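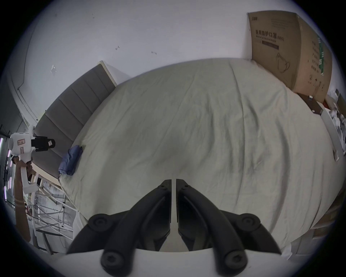
Robot Care and Upkeep, Handout 6
Looking after a pair of hand-held grippers

Welcome back, everybody. Last week we spent nearly the whole session on the big arm, and I know a few of you went home wondering when we would get to the tools you will be holding in your own two hands. We have got there now! These notes go with the bench session, so please bring them along, scribble all over them, and don't worry about keeping them clean. Mine have coffee on them already.

What we mean by a pair

Throughout this unit a "pair" means a left gripper and a right gripper that are set up together, checked together and put away together. Our course pairs are called Wetier sets in the parts book, and you will see that name on the storage bins as well. Every set has its own log card. If you swap one gripper out of a set, even for an afternoon, write it on the card, or the next person will spend a happy hour chasing a difference between left and right that was never a fault in the first place.

Before you pick anything up

Take off rings and loose sleeves. Lay the tools out on a clean towel with the fingers pointing away from you, and look before you touch. I ask students to look for one full minute, and it always feels terribly long, and somebody always finds something in the last ten seconds. Check the tips for nicks, the housing for hairline cracks, and the stickers for lifting corners (a lifted corner collects lint like you would not believe).

The joints

The finger joints on our sets are held with hex-socket bolts, and these are where most of your time will go. Use the key from the set's own pouch. A worn key rounds out the socket, and a rounded socket is a long, sad job with an extractor.

1. Close the fingers slowly by hand and feel for grit or a catch.
2. Open them again and wiggle each finger sideways. A little give is fine. A click is worth writing down.
3. Snug the bolts from the base toward the tip, a small turn at a time, going back and forth between the two fingers.
4. Close the fingers once more and check that the tips come together evenly.

If the fingers feel stiff after step 3, you have gone too far — back off and start again. I would much rather see you do this three times gently than once with a heavy hand.

We do the full joint check every 90 hours of use. At 900 hours the joint bolts come out and are replaced, whether they look tired or not. The oldest set in the room stands at 237 hours as I write this, so you will be doing the short check on that one and you can leave the bolts where they are.

Trying the pair on soft goods

A gripper that behaves nicely on a wooden block can still be hopeless with cloth. Thin fabric slides into any gap between the tips, and thick folds push the fingers apart and show up play in the joints that you could not feel at the bench. So our second check, which we call the Skutano round, is done on a bed with one loose piece of cloth. Work with both hands, one gripper in each, and keep the tools low over the cover.

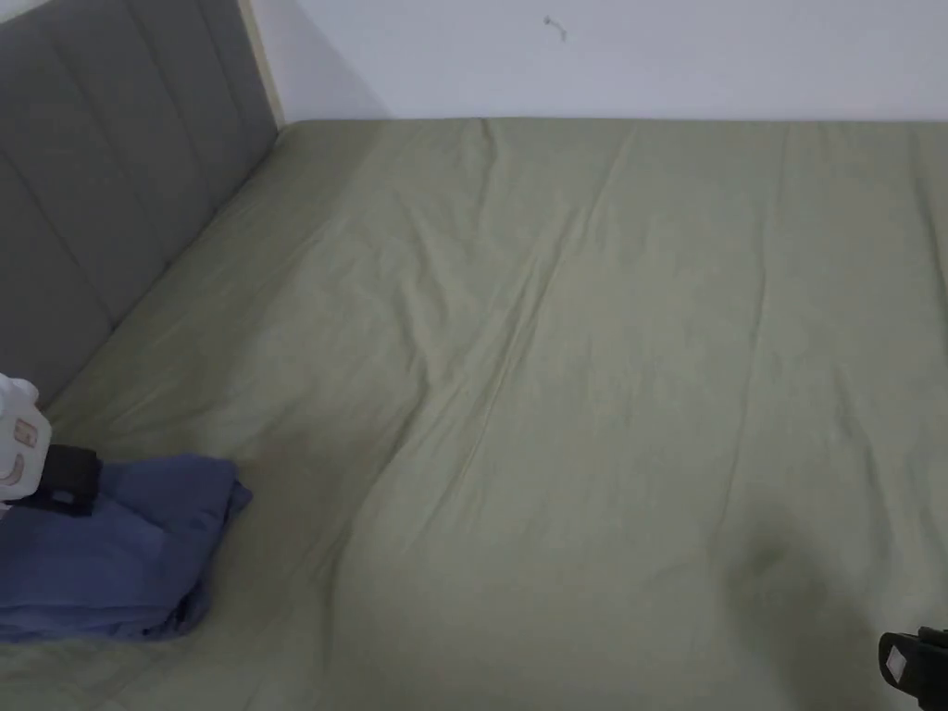

Figure 6.2. Both grippers at the bed, with the blue cloth by the left-hand tool.

Pinch a single layer near a fold, lift it a hand's width, hold, and let go. Then do the same on a doubled layer. Repeat with the other hand. You are feeling for three things: slipping, snagging, and any difference between left and right. Smooth the cover out between tries if it has bunched up, and if a thread catches, stop right there and look at the tip under the lamp. Don't pull it free! A snagged thread usually leads you straight to the burr that caught it.

Filling in the card

Put down the hours, which joints you touched, and what you felt, in plain words. "Left a bit draggy on the way closed" is a lovely note. "OK" is no use to anyone. If you changed a setting in the Pleretti logging program, copy the old value onto the card too.

For next time

Please read the section on cleaning in the Chaiyaporn workbook and bring one question about it. We will start with the camera mounts, how to clean round them and how to tell when one has shifted. Those of you who missed the March session on thread sizes, come by a little early and I will go over it with you at the small bench.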